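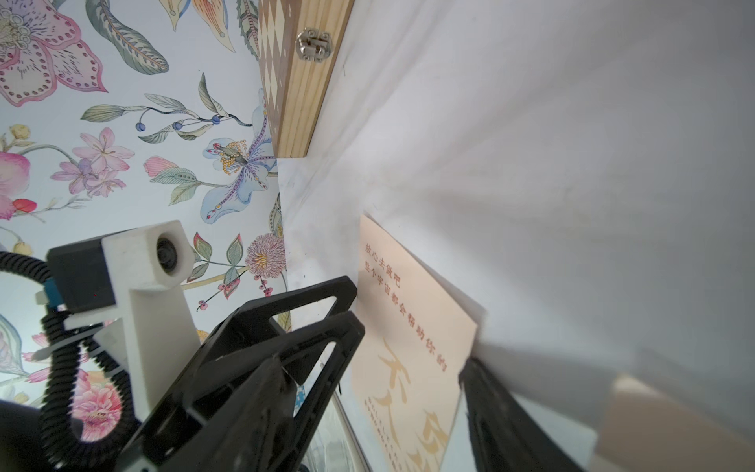
Flowered wallpaper, with a patterned box along the top.

Seeing Nuninari twice, two years apart
17/11/2020

I finally got to see Nuninari again. Postix added it to their library at the start of the month, and I put it on the same night. The first time was at the Bakos, in the small upstairs theater, at a showing with 13 people in it counting me and the guy who ran the projector and then sat down to watch.

If you haven't heard of it, it's the second film by Maritza Llanos. Her first was Luvach, the one about the ferry pilot, which got a short run and then turned up on late-night TV for a while. Nuninari is the name of the town where the new one takes place. Two sisters go back there to sell their mother's house, and the buyer keeps putting off the signing. Most of the movie is the waiting. There is a subplot with a map dated 1612 that hangs in the town office, and I will get to that.

The version on Postix is 20 minutes shorter than the one I saw. The listing doesn't mention it. I noticed when the younger sister came back from the bus station and I had no memory of her leaving so quickly. I stopped it, looked up the running time I had written down after the Bakos showing (I keep a notebook), and there it was.

So what's gone? As far as I can tell, three things. The long bus ride near the start is down to a few shots. The dinner with the neighbors has lost its whole second half, including the toast. And the older sister's phone call to her husband is out completely, so he is now a name that gets mentioned once and dropped.

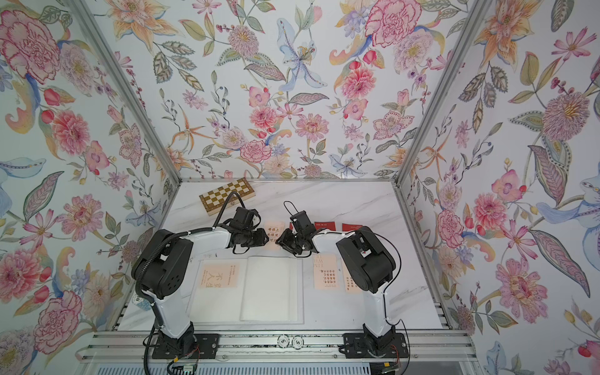

The bus ride I can live without. It was pretty, but it went on, and even the first time I remember checking how much of my coffee was left. The dinner is a bigger loss. In the long version the neighbors start out polite and get meaner as the plates are cleared, and by the toast you understand why the mother never had people over. In the short version they are just neighbors. They eat, they say the house has a good roof, and then it's morning.

The phone call is the one I would fight for. It's a single take of the older sister standing in the hallway, and you only get her side of it. She tells her husband that everything is fine and that the buyer is very nice. By then we know the buyer has missed two appointments. It's where I started to like her. Without it she comes across as cold for most of the movie, and the last scene asks for a kind of sympathy that the film hasn't built up anymore.

I talked this over with Nusrat Hayat, who was at the Bakos with me and who also watched it on Postix, a few days after I did. She disagrees with nearly all of this. She thinks the short version is the better movie. Her argument is that the sisters are supposed to be hard to read, and that the phone call gave too much away. She also said the dinner scene was the one place where the writing got showy. I went back and watched the dinner again with that in mind and I see what she means about a couple of the lines, mainly the one about the salt. I still want the toast back. 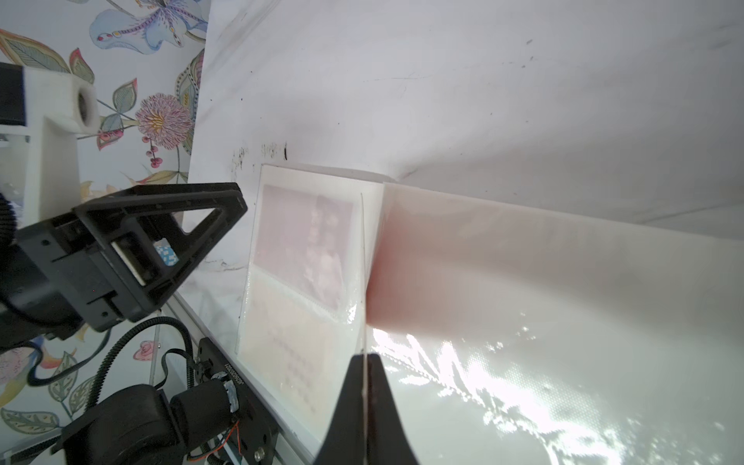
A faded print in a clear sleeve.

About the map. In both versions the younger sister goes to the town office to get a copy of the deed, and while she waits she looks at the old map on the wall. The clerk tells her the date and says the house isn't on it. She goes back three more times over the course of the movie, and each time she looks a bit longer. I didn't know what to do with this the first time. I figured it was going to pay off in the plot, like there would be some problem with the property line, and when it didn't I was annoyed.

On a second viewing I liked it a lot more. Once you know it isn't a clue, it's just a person with nothing to do looking at a wall, and the actress is very good at that. There is a moment on the third visit when the clerk comes out with the papers and she doesn't turn around right away. I missed it completely at the Bakos.

The sound is also better at home, which I didn't expect to be writing. The upstairs theater has a hum on the left side and you stop hearing the quiet parts. There's a radio playing in the kitchen in several scenes that I hadn't known was there. I think it's meant to be the same station each time - the announcer has the same voice - but I couldn't swear to it.
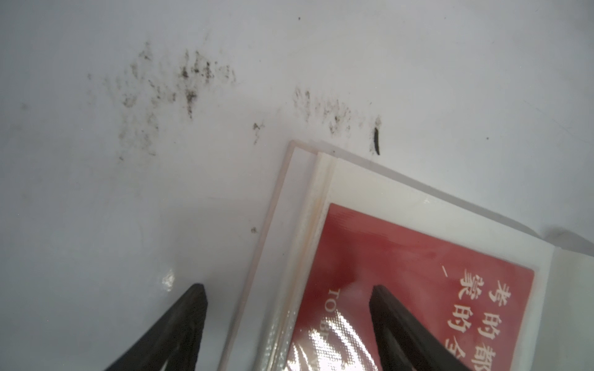

A few practical things for anyone who wants to watch it. The subtitles on Postix are okay but they run early during the argument in the car, so you get the answer before the question. Turning them off and on again fixed it for me for a while. The picture is dark in the cellar scenes and it was dark in the theater too, so don't bother messing with your TV. And skip the preview, because it uses a shot from the last five minutes.

Luvach isn't on there. I wrote to their help page to ask whether it's coming and got back a form letter thanking me for my interest. If anyone has a copy of it, or knows whether the long version of Nuninari is going to be released anywhere, leave a comment. I'd like to see that phone call again and find out if Nusrat is right.

Next up is probably the box of westerns my uncle gave me. I've seen one of them.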